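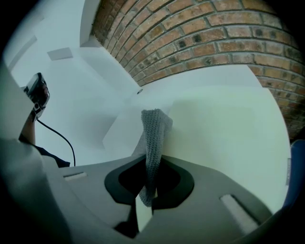
Brick slips are sold on the promise that a plain room will look a hundred years older by supper. We stock the Rellow range from Usormont, and we'd like you to read this page before you order any. Red-brown brick next to a white background is the combination most people ask us for, and it can look very good, but it depends on how much of it you use and where you stop. Cover all four walls of a small room and you'll have a cellar.

Rellow comes in one color family, red-brown, with lighter and darker pieces mixed in each box. The maker calls this "heritage variation." We call it a mix, and it only works if you open several boxes at once and pull from all of them. Work through one box at a time and you get stripes. The faces are chipped on purpose. Some chips are convincing and some look like a box that was dropped, so lay the slips out dry on the floor first and put the ones you don't believe in behind the couch.

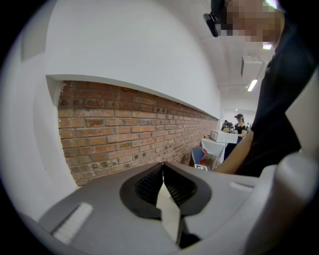
A recess is where we'd spend the money. A band of brick set back under a white overhang needs far less material than a full wall, and the edges are finished for you by the plaster. Lay it in plain running bond. We've been asked for herringbone and we'll sell you the slips for it, but the chipped edges make the angles look sloppy.

Mortar matters more than the brick. Bright white joints give the whole thing away from across the room. We sell Mivance joint filler in a grayish tone that dries lighter than it looks in the tub — try it on a scrap board before you commit. It comes in a 5 kg tub.

What we don't claim: Rellow won't insulate anything, it won't quiet a noisy room, and it isn't meant for the back of a working fireplace. It also holds dust, and the rough faces grab a cloth, so use a soft brush on the vacuum.

Slip thickness: 16 mm
Joint width: 8 mm
Boxes per full carton: 9
Bond: running
Use: indoor, dry rooms
Corner pieces: sold separately, and you will need them if an outside edge shows

Opened boxes can't be returned. Single sample slips are available, but one slip tells you very little about a mixed range. Ask for the sample board.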